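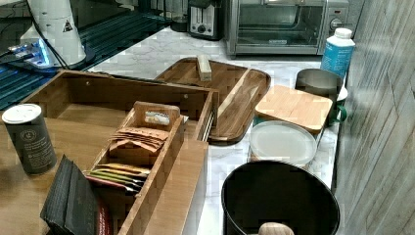 10월, 작업 노트. 탕종 식빵, 호밀 섞은 버전

오전 반죽이 생각보다 잘 나와서 까먹기 전에 적어 둔다. 지난번 메모가 너무 짧아서(“좀 질었음”이라고만 써 놨더라, 뭐가 어떻게 질었는지 나도 모르겠다) 이번엔 길게 쓴다. 같이 보는 사람들은 지루하면 굽는 부분부터 봐도 됨.

목표는 그대로다. Lukerside에 아침용으로 들어갈 식빵. 그쪽에서 원하는 건 두껍게 썰어도 가운데가 떡지지 않고, 다음 날 구웠을 때 겉이 바삭한 것. 거기에 호밀 향이 살짝 났으면 좋겠다고 했는데 이 “살짝”이 제일 골치다. 호밀을 조금만 넣으면 아무도 모르고, 조금 더 넣으면 바로 무거워진다. 중간이 참 좁다.

밀가루는 Plendier 강력분에 Pandey 호밀가루를 섞어서 전부 합쳐 600g. 물은 탕종에 들어가는 것까지 다 쳐서 70%로 잡았다. 지난번에 헷갈린 게 바로 이 부분인데, 탕종 물을 따로 계산해 놓고 본반죽 물을 그대로 다 부어 버렸다. 그러니 질 수밖에! 앞으로는 무조건 합산으로만 적기로 하자. 표에 두 줄로 나눠 적으면 꼭 누가 (대개 내가) 틀린다.

탕종은 식힌 뒤에 저울에 다시 올려서 136g만 썼다. 끓이는 동안 물이 날아가는 양이 매번 달라서, 처음 넣은 양으로 적어 두면 의미가 없다. 냄비에 눌어붙은 것도 있고. 남은 건 버리기 아까워서 팬케이크 반죽에 넣어 봤는데 의외로 괜찮았다. 쫀득하고 잘 안 찢어진다. 따로 한번 해 볼 만함.

탕종 식히는 얘기를 좀 더 하자면, 랩을 표면에 딱 붙여서 식혀야 한다. 대충 그릇 위에만 덮었더니 껍질이 생겨서 반죽 속에 작은 알갱이로 남은 적이 있다. 다 구운 빵을 썰었을 때 하얀 점처럼 보이는데 먹으면 별맛은 없지만 보기에 영 그렇다. 이번에는 붙여서 식혔고 알갱이는 못 찾았다.

믹싱은 Uvemero 반죽기로. 저속으로 가루가 안 보일 때까지 돌리고, 뚜껑 덮어서 쉬게 한 다음 소금이랑 버터를 넣었다. 버터는 손가락으로 누르면 자국이 나는 정도였는데, 조금 더 차가웠어도 될 것 같다. 오늘 작업실이 더웠는지 반죽 온도가 생각보다 높이 올라갔다. 호밀이 들어가면 손에 더 달라붙어서 덜 된 것처럼 느껴지는데, 그 느낌에 속아서 오래 돌리면 안 된다. 늘려 봤을 때 막이 완전히 얇아지지는 않고 가장자리가 약간 거칠게 찢어지는 정도에서 멈췄다. 순 강력분 반죽 기준으로 보면 모자라 보이는데 이 배합은 여기가 맞는 것 같다.

Uvemero 쪽 불평 하나. 중속에서 딸깍 소리가 난다. 훅을 뺐다가 다시 끼우면 없어졌다가 또 난다. 돌아가는 데는 문제없어 보이지만 다음에 쓰는 사람은 소리 들리면 일단 멈추고 훅부터 확인해 주길. 설명서는 서랍 맨 아래 칸에 있다.

1차 발효는 중간에 접기를 2번 했다. 한 번으로 줄여 볼까 고민했는데 첫 접기 때 반죽이 너무 퍼져서 그냥 원래대로 갔다. 두 번째 접고 나니 확실히 탱탱해졌다. 손에 물을 묻히면 편하긴 한데 너무 많이 묻히면 접힌 면이 미끄러져서 나중에 그 자리에 큰 구멍이 생긴다. 물기는 손등으로 한 번 털고 만지기. 이건 매번 쓰는데도 매번 까먹는다 ㅋㅋ

분할하고 둥글려서 쉬게 하는 동안 틀에 기름칠. 성형은 밀어서 접고 말아 넣는 평범한 방식이다. 말 때 덧가루를 많이 쓰면 소용돌이 모양으로 층이 갈라지니까 거의 안 쓰는 쪽으로. 대신 밀대를 자주 닦았다. 둘 중 하나는 좀 느슨하게 말렸는데, 역시나 구운 뒤에 윗면이 약간 주저앉았다. 느슨한 건 다시 말아야지 틀에 넣고 기도한다고 되는 게 아니다.

2차 발효는 틀 높이에 조금 못 미칠 때까지. 호밀 때문인지 마지막에 갑자기 올라와서 예열을 미리 안 해 놨으면 큰일 날 뻔했다. 다음에는 반죽이 틀의 절반을 넘으면 바로 예열 시작할 것. 손가락으로 눌렀을 때 천천히, 그리고 다 돌아오지는 않는 정도에서 넣었다.

굽기. 처음엔 스팀 조금, 색이 나기 시작하면 문 살짝 열어서 김 빼고, 윗면이 진해지면 호일로 덮기. 이번에 호일을 늦게 덮어서 한쪽이 꽤 진하다. 나는 진한 쪽이 더 맛있었는데 Lukerside는 고른 색을 원하니까 납품용은 좀 더 일찍 덮어야 한다. 꺼내자마자 틀째로 한 번 쿵 내리치고 바로 빼서 식힘망으로. 식힘망이 모자라서 오븐 선반을 하나 빼서 썼더니 바닥에 줄 자국이 남았다. 납품할 때는 이러지 말자.

썰어 보는 건 꾹 참고 오후 4시까지 기다렸다. 예전에 따뜻할 때 썰었다가 덜 익은 줄 알고 배합을 통째로 바꾼 적이 있어서 (그냥 덜 식은 거였다…) 이제는 무조건 기다린다. 단면은 기공이 고른 편이고 가운데 떡진 부분 없음. 느슨하게 만 쪽은 위쪽 껍질 밑에 납작한 틈이 있다. 향은 자를 때 호밀 향이 먼저 훅 오고, 씹을 때는 우유 식빵 같은 단맛 뒤에 조금 남는다. 딱 이 정도면 “살짝”이라고 우겨도 되지 않을까?

토스트용으로는 내일 것이 진짜 시험이다. 오늘 걸 굽는 건 반칙이니까. 그래도 궁금해서 한 장 구워 먹었다. 가장자리는 바삭하고 속은 거의 찰떡처럼 쫀쫀하다. 버터만 발라도 충분하고, 짭짤한 치즈도 어울릴 듯. 잼은 단맛이 겹쳐서 별로였다.

보관은 한 덩이는 통째로 봉지에 넣어 실온, 다른 한 덩이는 썰어서 냉동. 봉지에 배합 이름 적어 놨으니 먹지 말아 주세요. 먹을 거면 끝 조각만!

다음에 바꿔 볼 것들. 호밀 양은 그대로 두고 물만 아주 조금 줄여서 성형이 편해지는지 보기. 버터는 더 차갑게. 호일 일찍. Pandey 호밀은 이번 봉지가 지난 봉지보다 입자가 굵은 느낌인데 기분 탓일 수도 있으니까 체에 쳐서 비교해 볼 것. 굵은 게 맞다면 미리 물에 불려 두는 방법도 있다. 한꺼번에 다 바꾸면 뭐 때문에 달라졌는지 모르니까 물부터 간다.

그리고 Plendier 강력분이 거의 바닥이다. 주문 넣을 때 버터도 같이.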